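Today I started a project I was pushing in front of me since June: new covers for the bench cushions in my kitchen. I will write the steps in this thread, mostly for myself, and for the people who asked me last time why I always make it so complicated. (1)

The bench is an old one. I bought it in Teltidstead from a shop that was closing, and the cushions came with it. The covers were a yellow cotton, very thin on the corners. I washed them one time too many and one of them opened along the seam like a zipper. (2)

So, the new cloth. I wanted something dark, dull and a little fuzzy. No shine, no pattern. I have a cat-free home, so I am allowed to have fuzzy things. (3)

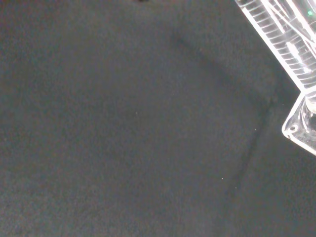 **Iltberg, 8/19/18**

Charcoal gray, and I like it even more at home than in the shop. When you look closely it is not one gray. There are lighter and darker fibers mixed together, so the surface looks grainy. Small specks show on it, I must say this for people who love a perfect dark cloth. Keep a lint brush near you. (4)

The label in the shop called the color Cadus and the article number was 2039. I write it down because last time I threw away the label and then I had to describe "a kind of green" to a very patient man on the telephone. (5)

There was also number 2529, a bit more blue. I took both samples to the window of the shop and I went back and forth with them until I felt embarrassed. The bluer one was nice but my floor is brown, and the two together looked like an office. (6)

One thing I learned with dark cloth: do not judge the color in one place only. By my left side it looks lighter and a little blue, and to the right it becomes nearly black. Same cloth, same minute. If you cut two pieces and believe they are different, turn them around first and look again before you get angry with the shop. (7)

Now the preparing. I know many people cut first and think later - I was one of them. These days I lay the cloth out flat and leave it alone for a night. It was folded in a bag, and a folded cloth wants to stay folded. (8)

If you measure over a fold, even a low one, you lose a bit of length and you notice it only when the cover does not close. This happened to me with the curtains in the bathroom. They are still too short and I still say it is the style. (9)

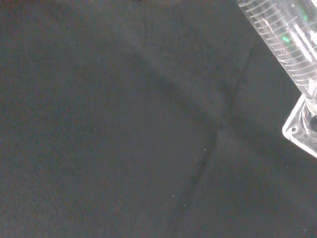
*Folds in the gray cloth, before smoothing.*

You see the long crease, it runs down and to the left with a small bend in it. Over it there is a wider, softer wave. The two of them meet on the right side, like a letter Y that is lying down. (10)

These are two different problems, so I treat them differently. The soft wave is only air and laziness. I put my flat hand in the middle and push slowly to the outside, and then I lift the border a little and let it fall again. Never pull on a corner. A corner goes longer and does not come back. (11)

The sharp crease needs steam. I turn the cloth with the good side down, put a thin cotton towel on it, and hold the iron a little over the towel without pressing. Then I wait until it is fully cool before I move anything. Please try it on a scrap first, because some cloths of this kind become shiny and the shine stays forever. (12)

Do not iron a fuzzy cloth from the front. I am repeating myself, but I have a cushion with the shape of an iron on it, and it is a rather exact shape. (13)

After the steam I use a soft clothes brush, always in one direction. I decide the direction now and I make a small arrow with chalk on the back. All pieces must have the arrow the same way. If one piece is turned, it will look like another color on the bench, and every guest will sit down and tell you. (14)

Somebody asked which chalk. Plain white, the flat kind for tailors. I tried the blue pencil from Tam and on dark gray I could not find my own line again. It is a good pencil for light cloth, I use it for shirts. (15)

My seam allowance will be 19 millimeters on the long sides. It is more than the book says. I prefer to have too much and to trim it after, and with thick cloth a narrow seam makes me nervous. For the short sides I will take less, I have not decided yet. (16)

Question for people who sew more than me: would you put the zipper at the back, or below? At the back is easier to sew. Below is easier to hide, but I am afraid that it scratches the wood of the bench. The old covers had it at the back, and it was not beautiful, but it worked for many years. (17)

Thank you for the answers so far. Most of you say back. One person says no zipper at all, only a flap like an envelope. I did not think about this. It would save me the part of the work I like the least, but I think the cloth is too thick to lie double under a person. I will fold a scrap and sit on it. (18)

I sat on it. It is too thick. Zipper at the back. (19)

And for the one who asked about washing: the shop says cold water, by hand, and dry it lying flat. I will wash a small square before I cut the rest and measure it before and after. If it shrinks I have to wash all of it, and then this thread goes back to the creases. (20)

Next is the paper pattern, for which I need a longer ruler than the one I have. I will continue here when I have bought it.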